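最終更新:4月
この記事は4分で読めます

「貸したつもりはなかった」音源をめぐって ― ズラトコ・ネデリコヴィッチさんに聞く

待ち合わせは午後3時、駅前の喫茶店でした。ズラトコ・ネデリコヴィッチさんは先に着いていて、私が席を探してきょろきょろしていると、奥のほうから大きく手を振ってくれました。自宅で録音した曲をこつこつと発表してきた音楽家で、素材音の配信サイト「Herau」には、これまでに168本の音源を預けています。雨どいの音、古いオルガンの息もれ、隣の家の犬のあくび。そういうものを集めるのが昔から好きなのだそうです。

「最初は自分の曲に使うためだけだったんですよ。でも、友だちに聴かせたら欲しいと言うので、じゃあ置いておこうか、と。それだけの話だったんです」

そのうちの2本が、広告音楽の会社Brasachの手がけた曲に入っていました。気づいたのは奥さんで、台所で流れていた動画を聞いて「これ、うちのオルガンじゃない?」と言ったのが始まりです。ズラトコさんは、はじめは笑って取り合わなかったといいます。
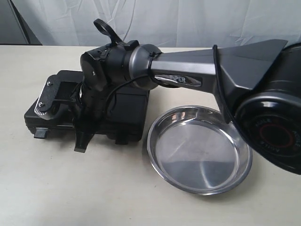
ところが夜になって聴き返してみると、たしかに三つ目の音のあとで、ペダルを戻すときのきしみが聞こえる。あの楽器でしか鳴らない音です。

「怒るというより、まず懐かしくなってしまって。あのオルガン、もう手放したんです。だから、ああ元気だったか、という気持ちが先に来ました。腹が立ったのは次の朝、コーヒーを飲んでからですね」

Brasachに手紙を書くと、返事は思いのほか早く届きました。Herauの利用規約には商用利用を認める項目があり、会社はそれに沿って使った、という説明です。ズラトコさんが登録したころの規約では、商用の場合は作者に一報を入れることになっていました。その一文が途中の改定でなくなり、お知らせのメールは届いていたものの、件名が「サービス向上のご案内」だったので開かなかったのだとか。これは私にも覚えがあって、思わず深くうなずいてしまいました。

「30ページあるんですよ、規約が。印刷して、赤鉛筆を持って読みました。老眼鏡も新調しました。いい勉強になったけれど、二度はやりたくないなあ」

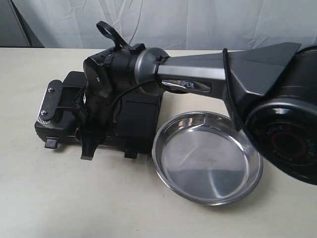
台の上の丸いステンレスの鍋とロボットアーム。

では、改定より前に預けた音源には、どちらの規約が当てはまるのでしょうか。相談に乗ったドゥミトレスク(Dumitrescu)法律事務所の見立ても、すっきりしたものではなかったようです。改定後もサービスを使い続けたことを同意とみなすのかどうか。みなすとして、作者にとって大事な条件がああいう件名のメールひとつで変わってよいのか。争えば長くかかりますよ、と言われて、ズラトコさんは裁判にはしないと決めました。

「弁護士さんがまた親切な方でね、私が払うことになる費用まで紙に書いて見せてくれたんです。それを見て、いやいや、これなら新しいマイクを買います、と言いました」

結局、Brasachとは話し合いで、曲の説明欄に録音者として名前を載せてもらうことになりました。お金のやりとりはありません。それでよかったのですかと尋ねると、少し考えてから、こう話してくれました。

「若い人なら、もらったほうがいいと思います。家賃がありますからね。私の場合は、名前があれば十分でした。ただ、Herauにはまだ言いたいことがあるんです。作者の側から見た規約の変更点を、せめて1枚にまとめてほしい。何が前と違うのか、それだけでいいんです」
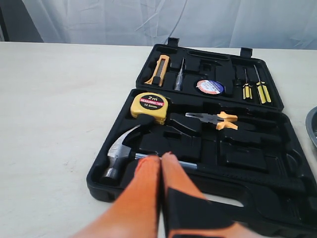
その要望書は、同じように音源を預けている仲間と一緒に書いているところだそうです。下書きを見せてもらうと、几帳面な字で余白までびっしり埋まっていて、隅にオルガンの小さな落書きがありました。Herauからは、受け取ったら検討するという返事をもらっているとのこと。

音源を引き上げるつもりはないのかも聞いてみました。答えは「半分だけ」。人の声が入ったものは下げ、雨や風の音はそのまま残すのだそうです。

「雨は私が降らせたわけじゃないですから。でも録音するのに傘もささずに立っていたのは私なので、使うときはひと言ほしい。欲張りですかね」

新しい録音は、小さなレーベルGoswoodから出す準備をしています。契約書は2ページで、今度は最後まで読んでから署名したとうれしそうでした。帰りぎわ、お店の扉のきしむ音がいいと言って、ズラトコさんは店主に録音してもいいかと尋ねていました。

当サイトではCookieを使用しています。閲覧を続けると、Cookieの使用に同意したものとみなされます。
ニュースレターのご登録はメールアドレスの入力だけで完了します。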